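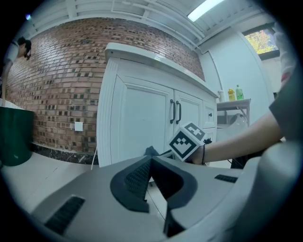
Jekovton is a word list of household and building terms in English, with short plain definitions and a spoken-use note for each entry. It was put together for people who write rental listings, repair tickets and move-out checklists, where the same object tends to get three names in one page. A white cabinet with raised-panel doors against a red brick wall would be filed under `cabinet, base`, with separate entries for `bar handle`, `round knob` and `countertop, overhanging edge`. The list is kept as plain text so it can be opened anywhere.

Maintained by Lemlem Fikre. Last full pass over the entries: 2025-09-19.

## Contents

```
jekovton/
 terms.tsv main list, 900 entries
 variants.tsv 300 alternate names, each pointing to a main entry
 usage/ one text file per room or area
 LICENSE
 README.md
```

## Columns in `terms.tsv`

| Column | Meaning |
|---|---|
| `id` | Stable number. Never reused, even if an entry is dropped. |
| `term` | Main form, lowercase, singular unless the word is only used in the plural. |
| `area` | Room or part of the building. `any` is allowed. |
| `definition` | One sentence, no more than 100 characters. |
| `note` | How people say it out loud, if that differs from the written form. |

Empty cells are left empty. Do not fill them with `NA` or a dash.

## Choosing the main form

The main form is the one a tenant would be most likely to use on the phone. Trade names go in `variants.tsv`. So `baseboard` is the main form and `skirting` is a variant, marked `uk`. `Faucet` is the main form and `tap` is a variant, though `tap water` stays as its own entry - changing it to `faucet water` looked wrong to everyone who read it.

Floor terms gave the most trouble. `Tile` covers the single piece and the finished surface. `Grout` and `caulk` are separate entries and should not be merged, even though many repair tickets mix them up.

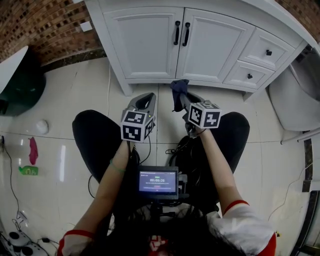

*Area `floor`: glossy off-white tile at the base of a white cabinet.*

## Known problems

- `closet` and `wardrobe` overlap in the Gebretsadik source material. The current split is built-in versus freestanding, and older entries may not follow it.
- Stair terms are thin. `Nosing` and `riser` are there, `winder` is not.
- Two entries for `sill` have nearly the same definition. One is meant for doors.
- The `note` column reflects how people talk in one part of the country. Additions from elsewhere are welcome.

## Sources

Entries started from the Mendusex listing glossary and from Gebretsadik's old checklists, both used with permission. The Droviser ticket archive was read for wording only. No ticket text is included, and names and addresses were never copied over.

## Making changes

Edit the `.tsv` files with a plain text editor. Spreadsheet programs tend to turn tabs into something else and change `1/2` into a date. Keep rows in `id` order and add new terms at the end.

If you change a definition, check `usage/` for files that quote the old one. The March release went out with stale quotes in `usage/kitchen.txt`, and those are fixed now.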